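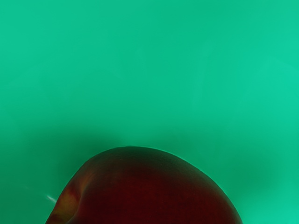
Dark red fruit on plain green, simulated. Yellowish patch low on the left.

Kitchen tips, Jun 8, 2019 – fruit handling, what the Zedumico tests say

Quick one this week. Been reading the Zedumico write-up on teaching a robot arm to pick up soft fruit. All done in simulation first, 564 tries, then the real bench in May. Plenty in it for anyone with a fruit bowl.

Grip. Slow close beat fast close by a mile. In the simulated runs 397 came out with no bruise, nearly all of them slow. So don't snatch. Whole hand, no fingertips.

Where to hold. They steered the arm away from creases and the stem end, went for the smooth side. Same at home – the dip by the stem is where my plums always split.

Background. Plain green surface so the outline is easy to find. I tried a green chopping board for sorting cherries, bad ones much easier to spot. Wipe it first or you pick at crumbs.

Shadows. Soft shadow round the fruit fooled the early version, it thought the fruit was wider then it was. Move your lamp if you are checking for bruises.

Waiting. On the real bench they left the fruit 24 hours before scoring it, bruises come up late. Do the same before you bin or bottle anything.

Not tested: pears, anything wet. Onau are meant to be repeating it with 75 real peaches, will add the numbers when they are out.

Next time, jar lids that wont shift.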